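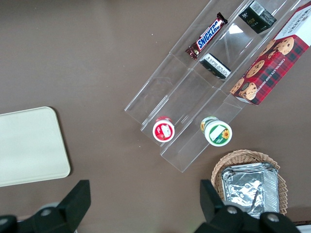

Stefaniia Kuzmenko
Research lead, Gakton

About us

Gakton is a small research company with a large grocery bill. We study how two-armed robots learn to pick things up from a table and put them somewhere sensible, which most people can do by age two and which has kept five adults employed since March of the year we opened.

The company was started by Kwok-wai Mak and me after a long stretch of writing papers in which robots moved colored blocks. The robots got very good at colored blocks. Then we put a candy bar in front of one and it behaved as if it had been handed a live eel. We decided to spend our careers on the candy bar.

What we work on

Our main method is called Cultach. A person guides the arms through a task a few times, and the system learns from those runs. Plenty of groups do that much. Our part is what happens next: Cultach looks for the moments when the wrist view and the overhead view would lead it to do different things, and asks a person for help with those moments only. Clear plastic is a reliable source of disagreement. So is foil. So is anything with a shiny wrapper, and the snack industry has been generous there.

In our last round of tests we gave the system 600 attempts at moving packaged food between racks, trays and baskets. It asked for help on 31 of them. Yaryna Dovhaniuk, who answers the requests, would like it noted that 11 of those came before lunch on the first morning.

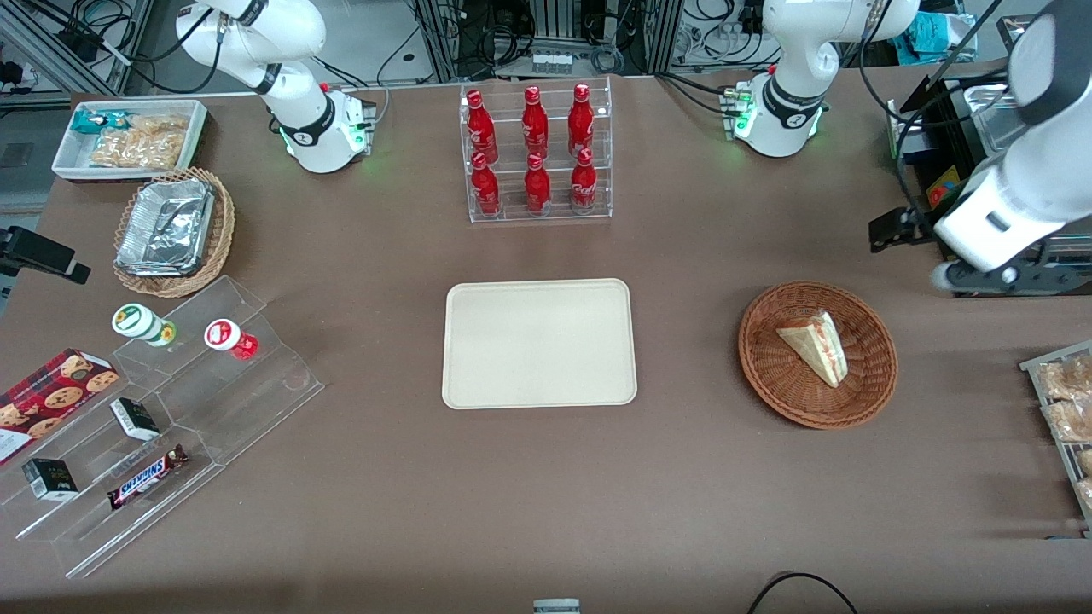
The Cultach table, with the bottle rack at the back and the stepped stand in front.

We should say what the result doesn't show. The table stays the same brown table. The lights stay on. Nothing in the test was soup. When Aksel Bjarnason repeated the work with a new set of packages, the requests for help went up and our mood went down, and both numbers are in the report (the mood is in the acknowledgments). We think the method carries over to new objects better than what we had before. We don't think it is ready for your kitchen, and we have turned down two people who asked.

Who we are

Kwok-wai runs the hardware and owns all the good screwdrivers. Yaryna handles teaching sessions and data. Aksel does evaluation and is paid to be disappointed. Myroslav Stetsiuk writes the control software and buys the groceries, and has strong feelings about self-checkout.

Where we are

We rent the ground floor of the old Aravena building in Gresamden, 8 minutes on foot from the station. Visitors are welcome if they write first. Please don't eat anything on the table.

Page last updated January 2022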